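Coding notebook, press language study
September 16, 2018

Second pass through the May clippings. We have 105 news items on the Drevham and Pillen council leaders, and the question is still whether the papers write about the woman's clothes and voice more than the man's. I went in expecting a yes. I am less sure we can show it.

Of the 105, I threw out three as duplicates (same wire copy, different headline). Bongani Van Wyk coded his half blind to mine and we overlapped on 51. We agreed well on clothing, badly on tone. "Brisk" is the problem. He marks it as a comment on manner, I mark it as praise, and the coding sheet lets us both be right. A sheet that does that is no good. 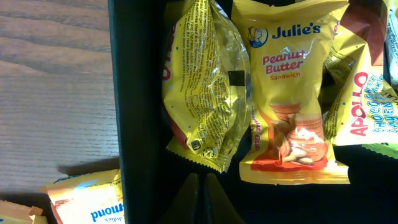

Snack packets, two out on the table

Clothing first. There are 26 items that mention what she wore. That sounds like a lot until you read them. Many are photo captions from the Bakby bridge opening, where everybody was in a hard hat and the caption says so. I don't think "in a hard hat" belongs in the same column as "in a flattering green coat". Bongani does, for now, on the grounds that we said "any garment" in the sheet and shouldn't change rules after looking. Fair point. I still want a second column.

His clothes come up too, mostly one tie, in one paper, by one columnist who seems to hate it. Do not count the columnist as a trend.

Le Roux's paper gets quoted at us whenever we raise this. I reread it last night. The claim is that the gap closes once you control for the type of story (features against hard news). Maybe. But who decides that a woman's first budget gets a feature and a man's gets hard news? Controlling for it may just be hiding the thing we want to measure. I can't prove that with our pile either.

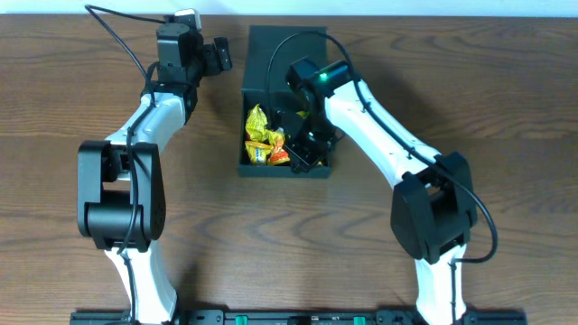
Table with both arms and the black box

Tone: redo from scratch. Split it in two - what she said, and how the reporter says she said it. Verbs only, no adjectives on this round. "Snapped", "insisted", "told" and so on go down exactly as printed, no judging until the list is finished.

Also check bylines. I had assumed the coat remarks came from men and have no business assuming it. At least two that I can remember didn't.
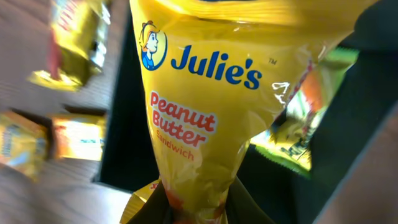 If the verbs come out even, I think we have to write that up as it stands, and stop telling people at lunch that the result is obvious. Bongani wants to add the radio transcripts. I'd hold off - they have no captions, so they would drag the clothing number down for reasons that have nothing to do with anyone's attitude.

To do: new sheet, recode the 51, send Bongani the list of hard hat items so he can argue with me properly.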